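Share 40 Comments 3

4. Evaluation of the Ustside teardown kit

4.1 Kit and task setup

The Ustside kit is sold by Zonstead as a package for taking apart and refitting desktop computers. It contains a two-finger gripper, a small wrist camera, a mounting plate, foam nests for loose parts, and a software license for one arm. The buyer supplies the arm. We tested the kit as delivered and made no changes to the fingers or to the control software, apart from entering the mounting offsets for our own table.

Kneževič describes an earlier version of the kit, which used a fixed overhead camera. In that version the gripper blocked the view of the socket during the last part of each placement. The current version moves the camera to the wrist, and the maker's manual lists this as the main change. Our interest was in whether the wrist view is enough for a full processor exchange inside a case that still has its power supply, memory and cables in place. Most published trials use a bare board on a flat surface, which is a much easier job.

An operator demonstrated each step by hand guiding, and the software then built a motion from the recorded poses. We collected 280 demonstrations in November, all by the same two operators. The cases were office desktops bought used from a reseller. Side panels were taken off before each run, and the case was laid flat next to the foam insert. Figure 3 is a wrist camera view from the processor step, with the part between the fingers and the open socket farther up the board. 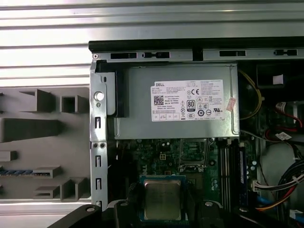
Figure 3. Wrist camera view during the processor step. The power supply and cables were left in the case.

4.2 Results

We ran 876 trials over the full set of steps. A trial was counted as a success when the part was seated and the arm had returned to its start pose without a stop. Memory modules gave the fewest problems. Processor placement was slower, and most failed trials ended in a safe stop when the force limit was reached – the default limit is low, and the manual advises against raising it. We left it alone.

Two kinds of failure came up again and again. In the first, a cable bundle leaned into the path of the gripper and the arm stopped early. The planner treats the case as a rigid box and has no model of loose wires. In the second, glare from bare metal upset the edge detection and the pose estimate jumped. Lowering the bench light helped with the second problem. We found no setting that helped with the first.

Setup took 7 hours, including calibration. The written guide is clear up to the point where the wrist camera is registered, and then it skips a step. Himanance, which handles support for the kit, sent us a corrected page on request.

For a lab that already owns an arm, the kit is usable for memory and processor work. We would not use it yet for cable removal. Tests with tower cases are described in Section 5.

Comments (3)

Saranya Arumugam
Did you try tying the cables back before the run? We do that with a different gripper and get far fewer early stops. I know it changes the task a bit.

benchtop_r
Which page of the guide was corrected? Ours also stops making sense at the camera part.

Saranya Arumugam
@benchtop_r ask support for the registration page, they emailed mine the next day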